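Our site uses cookies to keep things running. By continuing you agree to our cookie policy. Accept / Settings

Snack table, Stollau - gallery

Posted by Zlata Lysenko, 29 May 2022

Quick post, no time to write it up properly. The new snack corner at the Stollau rooms is more or less done and people kept asking what went on it, so here are the notes before I forget. Budget was 2,440 for the whole corner, table and shelving and everything, and 800 of that was supposed to cover food and display bits up to September. We'll see.

Plan was always one table, one cloth, no clutter. The cloth is the brown-gray one from the cupboard. Doesn't show crumbs, washes fine, stays. I wanted a white one at first and Dandis talked me out of it - good call after the first coffee went over.

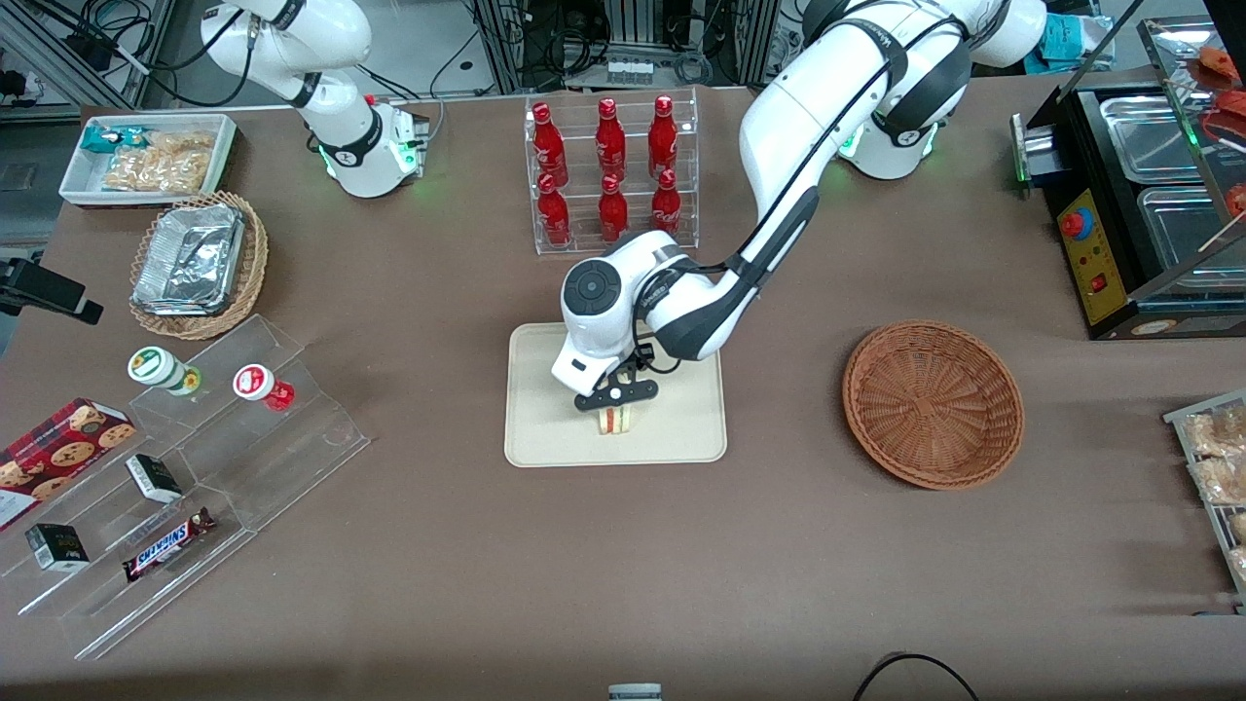 Drinks go at the back. Clear rack, two tiers, red bottles in rows so the labels face out. The rack came from Plistix and took ages to arrive, then turned up in a box big enough for a chair. Worth it though. Bottles used to just stand around on the table and somebody's elbow always got one.

Sandwiches in the middle, on the beige tray. Small layered ones, pale bread, pink and green inside. Rounded corners on the tray so it wipes clean in one go. Put them out last. If they go out first they're dry by the time anyone gets there, and then I get the messages.

White tray in the corner for the packets. Crackers in clear bags, plus whatever wrapped stuff is on offer that week. I don't sort these any more. Tried it twice, lasted untill the first break both times.

Round wicker basket just by it. Had it at home for years with onions in. Foil containers sit in it nicely and it stops them sliding about when you carry it through from the kitchen. Needs a liner, it's on the list.

Clear stepped stand down the left side. Small jars on the upper steps, one green-and-white lid, one red. It was meant for nail polish I think, says Li, who found it. Set at a bit of a slant so you can reach it from the end of the table too. Jars only up there please, anything heavier makes me nervous.

Chocolate chip cookies - red box, leaning on the stand. Yes they could go on a plate. The box is easier to close again and they stay crisp, so box it is.

Still to do:
Small labels for the jars
Liner for the basket
Second cloth, same color, for wash days
Somewhere to put used napkins that isnt my desk
Ask Dandis about the 8 spare trays in storage, I only need 2

If you're setting up for an evening thing: cloth first, rack next, then the stand, and fill the rack once it's where you want it. Moving it full is a pain. Packets and jars can stay out overnight, sandwiches can't, so please take the beige tray back to the kitchen and rinse it. Not soak, rinse. Somebody left it in the sink a whole weekend and Li had to scrub it.

More pics when the shelving is up. Got to run, delivery's at the door.

14 shares | 3 comments

Get our posts by email. Enter your address to subscribe to the newsletter. Unsubscribe any time.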